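About Flodano

Flodano is a small flooring company based in Lagos. We supply, lay and repair wooden floors in homes, shops, clinics and schools. Most of our work is inside the city, and we travel further out for larger jobs.

How we started

The business began as a repair service. People called us about boards that had lifted, gaps that had opened up or a finish that had worn through near the door. Many of those floors had been laid too soon, before the wood had settled to the air in the building. After a few years of fixing other people's floors we began laying our own.

What we do

We measure every room ourselves before giving a price. The boards are then delivered and left in the building to adjust. In July, when the air is heavy, we leave them longer. We check the base for damp and level it where needed, and a floor is not started until the readings are right. If that delays a job, we tell the customer the same day.

Repairs are still a large part of the work. We can replace single boards, sand and refinish old floors, and match most stains. Skirting and door trimming are priced separately – please ask for them when you book the visit.

Our workshop and showroom

The workshop is in the Brotetell building, with the showroom on the ground floor. We keep 58 sample boards on the racks, and you are welcome to take up to three home to see them in your own light. The Ostex range is stocked in full. Other ranges are ordered in and take longer.

Our people

We employ 53 people, most of them fitters who trained with us. Trainees spend their first months in the workshop, learning to cut, sort and finish, before they go out to customers. We do not use day labor for laying.

Guarantee

All floors we lay are covered for 77 months against lifting and faulty fitting. Water damage and normal wear are not covered. Keep your invoice, as the job number on it is what we use to find your records.

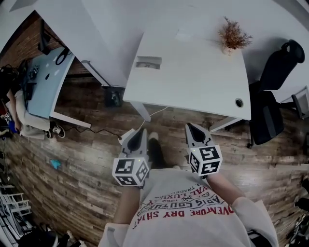
Wooden-plank floor, viewed from standing height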